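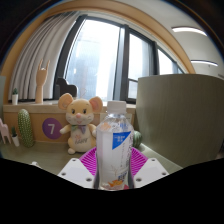 ## 4. What Readers Do With a One-Sentence Blurb

Story archives live and die by the blurb, and we were delighted by how much there is to learn from such small pieces of writing. Our collection holds 233 short stories posted to Gemalport, a reader-run fiction site. Each has a blurb written by its own author, usually a single sentence. We sorted the blurbs by how much of the ending they give away, using the Evau scale described in Section 3.

Figure 2. Water bottle held in a gripper.

The strongest pattern showed up in ghost stories. Blurbs that named the ghost right away drew longer comments than blurbs that kept quiet, and the comments were a joy to read! People argued over motives, guessed at sequels, and quoted favorite lines back to the author. Romance went the other way: readers there seemed happiest with a blurb that stopped just before the first meeting.

We also looked at 14 linked stories set in the made-up harbor town of Jorkenholm. Three of them have no blurb at all, only the opening line of the story, and they still found loyal readers (one has been continued by other writers 16 times). Alemneh, the older archive we used for comparison, hides blurbs behind a click, so its numbers can't be set directly beside ours. We return to the Jorkenholm stories in Section 5, where we look at how the later writers changed the opening lines.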